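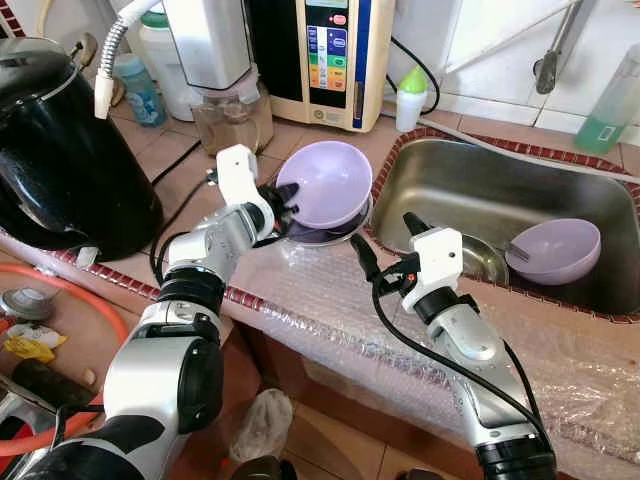

Jovaren: auto-replies from small business chat accounts

Print this page | E-mail this page

Hi, and thanks for stopping by! Jovaren is a little collection of the automatic messages that shops send you when you write to them on a chat app (the "Thanks for your message, we open at 9" kind of thing). I started saving them after my bike shop in Villanueva answered a simple question about brake pads with a menu that only led back to itself. I got hooked, and now it's a dataset.

What you get

Over 200 messages from 17 businesses, all in Villanueva, all sent through the Kidska app. Each row has the message text, the kind of business (bakery, dentist, hardware and so on), the hour it was sent, and what set it off. There are three triggers: first contact, after hours, and keyword. I typed the keyword ones in myself, usually "price" or "hours," so please don't read anything into how often those two words show up.

Files

messages.csv is the main one
triggers.csv has the trigger labels and my notes
README is what you're reading

Everything is plain UTF-8. Emoji are left in, and yes, some of these messages are mostly emoji.

How I cleaned it

I ran the exports through Ultorum, a small script I wrote that strips out phone numbers, street addresses and the names of people. Then I read every row again by eye, and I'm glad I did, as it had missed two numbers that were written with dots between the digits. If you spot another one, tell me and I'll pull the row that day.

Business names are swapped for short codes. The shops all said yes to being included, and one dropped out later, so its rows are gone. 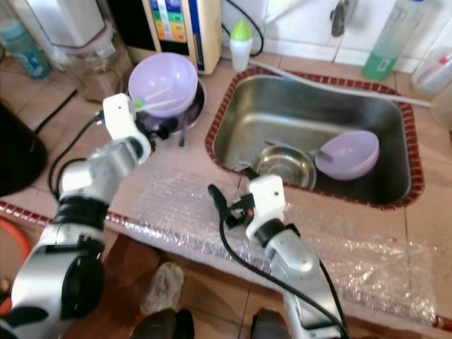
One reader wrote in to ask why the same greeting appears again and again under different codes, and whether those rows should be dropped as duplicates. Please keep them! Kidska offers a stock greeting when you set up a business account, and plenty of owners just leave it on. If you're training a classifier you may want to group them first, or your scores will look a lot better than they should.

Known problems

The hours are in local time and I didn't fix them when the clocks changed. Dentists are overrepresented (long story, lots of phone calls). A few messages were cut short by the export, and I've marked those "short" in the notes column.

Next update is planned for December, if the bakery finally sends me its holiday message.

Related items

Ultorum setup notes
Writing an away message people will read
Moving your Kidska labels to a new phone

Contact | Copyright Jovaren | Back to top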